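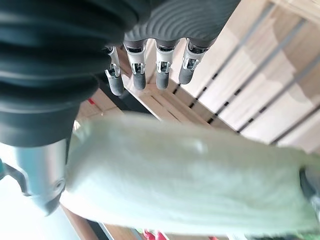 The hand at work on the linen demo at the Lornitz open day, with a pale green cloth below the fingers.

I had been looking forward to the Lornitz open day for weeks, and it was worth the early train. They hire out and sell robot arms to small laundries, care homes and guest houses, and twice a year they let people in to see the kit doing ordinary jobs. The visit on Dec 13, 2024 was all about linen, a subject I can bore people with for hours (I spent six years running the laundry side of a small hotel).

Riet Vermeulen met our group at the door, handed out badges and took us straight through to the workshop. No slides first, which pleased everyone! The service is called Cerano. You get an arm, a hand, the software and a set number of visits from one of their people, and you pay by the month. The shortest contract is 6 months. Several of us asked about the price and were given a sheet that depends on how many shifts you run, so I won't try to repeat it.

The hand is what I had come for. I'm used to suction cups and two-jaw clamps, and both have let me down badly with towels, so seeing proper fingers over a cloth had me grinning straight away. The knuckles are bright metal, the fingertips are dark and rounded, and the palm has curved ridges all over it, a bit like the contour lines on a walking map. I asked Jad Abu Hammour, who looks after the hands, whether the ridges fill up with fluff. They do, he said, and you brush them out at the end of a shift with an old toothbrush. I liked him for that answer.

The ribbed sleeve at the wrist also got a lot of questions. Anum Usmani had a spare one on the bench for us to squeeze and bend – it is a wear part, and customers get a new one at each yearly service. The spare weighs 848 grams with its collar, according to the label on the bag.

We stayed at the linen station for around 50 minutes, which went very quickly. Things move faster than I expected when the arm swings a cloth about, and then it slows right down to lay an edge. It did drop a flannel while we watched, and one bath sheet ended up with a corner tucked under. Anum simply picked up the flannel and put it back on the pile. Thick, fluffy towels are easier for it than thin pillowcases, she told us, and fitted sheets are not on offer at all. Fair enough, I can't fold those either.

Hilde Leemans from Declercq, who are trying the service at one of their care homes, gave a short talk over coffee. Her site gets through 400 towels on a busy day and the arm takes a share of them, mostly overnight. She was frank about the first fortnight, when it stopped so often that the night staff switched it off. A change to the way the baskets are loaded helped a great deal. She is keeping it on until spring and will decide then.

My own list of wishes: a quieter air pump, a stop button you can reach from both sides, and a manual written for people who run laundries. Riet wrote all three down.

The next open day will be at the Misport site, where there is more parking. Places can be booked through Evelien Jansen at the front office. Bring a towel of your own if you like – they are happy to try it.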